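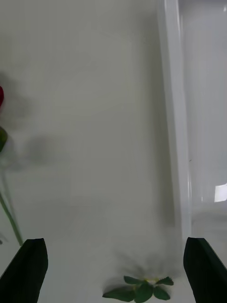
Calum MacKinnon wrote in after my spring roundup to say that I'd been far too easy on long-handled weeders, that every one he'd owned had snapped at the foot pedal inside a year, and would I please stop recommending them to people with clay. Fair enough, Calum! I have clay too, the kind you could throw a pot with, so I bought a Sandberg stand-up weeder in April with my own money and told myself I wouldn't write a word until it had been through a whole summer of dandelions.

So it's had its summer. The pedal is still on.

If you haven't used one of these, you set the claws over the middle of the weed, step down, tilt the handle back and up comes the root (or half of it, we'll get to that). The Sandberg has four claws where my old Orton had three, and they're a little longer and quite a bit thinner. I was worried about the thin part. I've hit rocks with it more times than I'd like to admit, and one claw has a slight bend to it now, but it still closes and still grabs.

Dandelions are what it does best. After a rain, when the ground has had a night to drain, I can clear the strip by the driveway before my coffee gets cold, and most of them come up with a good long root. In dry August clay it was a different story. I was jumping on the pedal like a kid on a pogo stick and getting a fistful of leaves and maybe an inch of root. I tried soaking the spots with the hose first and that helped some, but then the claws clog up with mud and you have to scrape them off on the edge of the bed every few pulls.

Plantain comes out fine. Thistles too, if you catch them young. It's pretty hopeless on creeping Charlie, which just laughs and breaks off at the joint, and I wouldn't bring it anywhere near crabgrass. I still do those on my knees with the little hooked knife.

The eject handle is the part I really love. You slide the grip down, the weed pops off into the bucket, and you never bend over. My Orton had a spring that jammed with grit about as soon as you looked at it, and I'd end up picking the thing clean by hand, which kind of defeats the purpose. The Sandberg's slide got stiff in June, but a rinse and a squirt of oil loosened it right up and I've only had to do it once more.

Now for the complaints. The holes! They're wide, wider than the Orton's, and if you do a whole patch at once your lawn looks like something's been landing golf balls on it. I keep a pail of compost mixed with grass seed next to me and drop a handful in as I go. Also the handle is one length and one length only. I'm on the short side and it's perfect for me, but my neighbor Lorna Sutherland is close to six feet and she was hunching after five minutes. She went back to her old one and hasn't asked to borrow mine again.

The grip is hard plastic with no padding, so wear gloves. I got a blister the first weekend and felt very silly about it.

Jeanie Lindsay asked on the last post if it would work in raised beds. I tried it in mine and I'd say no, the soil's too loose and there's nothing for the foot of it to lever against. You just sink. A hand fork is better and a lot cheaper.

I paid more for it than I did for the Orton, and there's a 12 month warranty on the pedal and the claws, so keep your receipt somewhere you'll find it. Mine's taped inside the shed door. I'll be using it again in the fall when the new dandelions start showing up along the fence, and if that bent claw goes I'll come back and update this.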